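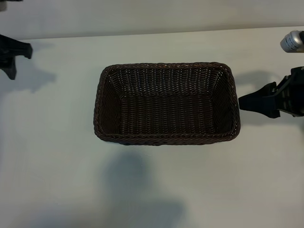 深褐色长方形编织篮,绞绳状篮口,四角圆转。

收纳专栏:一只篮子的受力与织法

家用编织篮的损坏多数从篮口开始。在皮斯特港(Pistport)经营修篮作坊的拉萨·亨特(Rasa Hunt)翻过自己的维修登记:1000件送修品里,底部穿孔的不多,篮口松脱和转角断条占了大头。提篮时,手指通常扣在篮口长边的中段,重量经篮口传给侧壁竖条,再传到篮底。篮口越细,这一段下弯越明显。

绞绳式篮口用多股条子互相扭转,沿开口走完一周,收头藏入内侧。与单层包边相比,它的截面厚,抗弯好,代价是费料,也容易积灰。圆角处条子弯折半径大,纤维不易开裂;做成直角的篮子放进柜格更贴合,但转角往往最先起毛。

侧壁的竖条决定高度方向的刚度。条与条之间留有细缝,透光,也透气,适合放毛巾、洋葱、土豆一类需要通风的东西。小件零碎不宜直接放入,纽扣、回形针会卡在缝里。篮底若以横带平行于长边编成,长向较挺,短向偏软,重物应横跨数条横带摆放,避免集中压在一点。

侧壁向底部内收的篮子,底面积小于开口面积。选购时不能只看篮口尺寸。亨特的做法是量三个数:口长、底长、净高。柜格宽度按口长再加15毫米留余量,内装物按底长计算。阿斯滕(Asten)产的一款篮子,口与底的长度相差50毫米,按口长裁的衬布铺进去,四边全部起皱。

深色篮子的清洁另有讲究。染色条子遇水可能掉色,首次擦拭前先在底面试一小块,用白布按压,布上见色即改用干刷。刷毛选软的,顺着条子的走向刷,篮口绞纹处沿扭转方向刷。需要湿擦时布要拧干,擦后倒扣在通风处,垫高10毫米,让底部也能过风。不要放在暖气上烘,条子失水过快会变脆。

材料检验员霍莫措·恩科博(Kgomotso Ngcobo)补充了一条存放建议:空篮不要叠得过紧。内收的侧壁便于套叠,但下层篮口会被楔开,时间一长,开口变形,再单独使用时四角不能同时贴平。两只之间垫一层厚纸板即可。

篮口已经松动的,先把脱出的条子用湿布包住,回软后按原来的扭转方向塞回,再以细麻线绕扎固定,干透之前不要提重物。断口在转角的,建议送修。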